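Lavwood Student Boards > Sport and Study > Training load in exam term

Thread: Dropping a session a week before exams — what does the evidence say?

lanefour_kes
Second-year, swim squad, nine pool sessions a week plus two gym. Kvaran hall, so a half-hour walk each way on top. I have asked to drop one morning session from April until exams finish. The coach's position is that one session makes no difference to tiredness and a large difference to fitness. Both cannot be true. Has anyone here done this and kept records?

tarn_runner
Distance, not swimming, but yes. I cut two easy runs a week for the whole of exam term and kept the hard sessions as they were. Times over 3000 m stayed within my normal spread. Sleep went up by 40 minutes a night, which I put down to the later start and nothing to do with the running.

oddbins77
One person's times within "normal spread" tells you very little. You would need several terms to see a small loss. Swimming is also a poor match for running here, as feel for the water goes quickly when pool time drops.

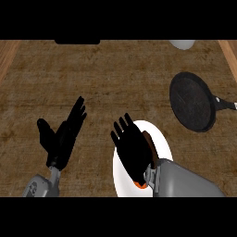
posted by halfterm_hal
Welfare rep, Morosach Athletics and Swimming

Separate point from the fitness one. Most of the people who come to me in exam term do not have a training volume problem. They have stopped eating breakfast, they have stopped seeing anyone outside the squad, and they describe both as discipline. Dropping a session helps if the time goes to sleep or food. If it goes to another two hours in the library, you have swapped one load for another.

Practical steps at Morosach: put the request to the coach in writing, state the start and end dates, and copy in your tutor. Requests with an end date are usually agreed. Open-ended ones drag on.

oddbins77
I disagree with copying in the tutor by default. Some of us would prefer the department not to have a file on how we are coping.

halfterm_hal
Fair. Make that optional. The written request is the part that matters.

lanefour_kes
For clarity, I am not in a bad way. I am tired by 3 in the afternoon and rereading the same page. Appetite is normal. I keep a log in the Zistwood app and total distance last week was 39,400 m, which is normal for this block.

tarn_runner
Does the log include a mood or tiredness score? Distance alone will not show what you are asking about.

lanefour_kes
It has a 1 to 100 slider for tiredness. I have ignored it.

tarn_runner
Start using it now, before the change, or you will have no baseline. Same time each day, before training.

oddbins77
Sliders that fine are noise. Nobody can tell 61 from 64. Use a five-point scale and write one line next to it.

halfterm_hal
Either will do if you fill it in. And if the one line reads badly for a fortnight, speak to someone at the health centre about it. A session plan is the wrong tool for that.

lanefour_kes
Five-point scale it is. Request sent this morning with an end date, tutor not copied. Will post the log when exams are done.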